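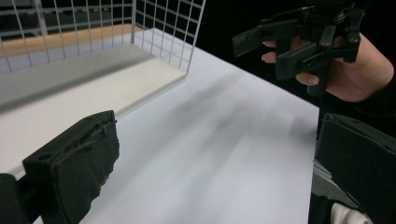
Figure 1. View from the camera of one hand-held gripper. A wire mesh basket stands on the white table, and the second gripper is held over the table at the right.

Robot Learning from Demonstration, Lecture 7
Magdalini Mitsotakis-Vlachou
Notes for the session of 23 May 2024

Collecting two-handed demonstrations without a robot

In the April lectures we used teleoperation: the person moves a leader arm and the robot copies. The data are clean but slow to obtain, and every student must wait for the same robot. Today we look at the other way, in which the person holds the gripper in the hand and the camera travels with it.

1. What the policy receives

The observation is the image from the gripper camera. In Figure 1 both jaws of the gripper that carries the camera are visible, one at the lower left and one at the right, with the open table between them. The policy can therefore learn where the jaws are relative to the object, and we do not need to give it the position of the table.

Please notice also how much of the picture the near jaws cover. When the camera comes close to the basket, the mesh can fill the upper part of the view and the second gripper may leave it completely. For this reason the Faria baseline takes the last 2 images of each camera and not only the last one.

2. What the policy predicts

The action is a short sequence of relative poses plus the jaw width, for each hand. Relative means: expressed in the coordinates of the gripper at the present moment. Students often write absolute poses in Exercise 3 and then the result depends on where the recording was started.

3. The human hand in the image

In Figure 1 the fingers of the person are seen on the second gripper. On the robot there will be no fingers there. This is a difference between training and use, and we must ask if it matters. In the Zavitz experiment we trained on 1,218 demonstrations, first with the images unchanged and then with the hand region masked. The masked version was better when the two grippers had to meet, and there was no clear difference when each worked alone.

4. Thin structures

Wire mesh is difficult for the depth estimate, because the background is visible through the openings. The Makris set has 60 demonstrations with mesh objects only. Use it for testing. Do not mix it into the training data, as two groups did last year.

Homework

Read the chapter on relative actions in the course reader. Load the Makris set with the Birnomico scripts, plot the jaw width over time for both hands, and mark the moments when you believe contact begins. Bring the plots on paper.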